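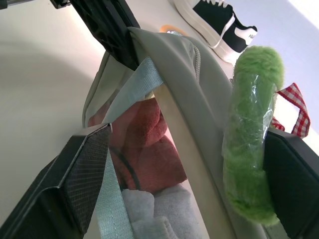

Okay, swim bag thread, because three people asked me what I take to the pool now that I'm going before work. 1/

I am not a minimalist. Ruby-Lee Pomare shows up with goggles in her coat pocket and a towel around her neck and she's fine. I've tried that and ended up driving to the office with a wet collar. So: bag. 2/

Two towels, always. The reddish-brown one is for hair, the light gray one is for everything else. I used to bring one giant beach towel and it ate the entire bag. Two smaller ones fold down way better and you get a dry one for your feet at the end (luxury!!). 3/

Fold, don't roll. I know, I know, everyone on here rolls. Rolled towels spring open in a soft bag and then you're digging under them for your locker key. I fold in thirds, then in half, and slide the gray one down one side. 4/

The fuzzy lime green thing has a job too. Anything small goes in a color I can spot at six in the morning without my contacts in. I lost two black hair ties in October alone -- zero lime green ones so far. 5/

Bag itself: soft gray-green, pale blue straps. It's a Plulholm, secondhand, paid 12 dollars for it. Zlata Yatsenko had the same one for years and swore by it, so when one popped up I messaged the seller in the middle of dinner. 6/

Before that I had a Fludasport one with so many pockets that I never once found my lock on the first try. Gave it to my brother. He loves it. He also can't find his lock. 7/

Stuff that used to be in the bag and isn't anymore: full-size shampoo, a hair dryer (the pool has them), a paperback I was apparently going to read in the shower, and a whole bag of almonds from I don't even want to think when. 8/

Someone asked about wet suits. Mine goes in a plastic zip bag for the ride home and comes out the SECOND I get in the door. Before the coffee, before the mail. I forgot once and the whole hallway smelled like a YMCA. 9/

Repacking happens at night. Towels straight off the rack, folded, in, bag on the hook by the door. If I leave it till morning I talk myself out of going, every single time. 10/

Mabli Rowlands wants to know if I wash the bag. Yes! Cold, inside out, every few weeks, straps tucked in so they don't wrap around everything else. Hang it open by the bottom seam. Takes a full day to dry so don't do it on a Sunday night like me. 11/

Anyway, that's the bag. If you have a towel that dries overnight in a bathroom with no window, please tell me which one -- I'm taking suggestions. 12/12

Contact | © 2024 | Back to top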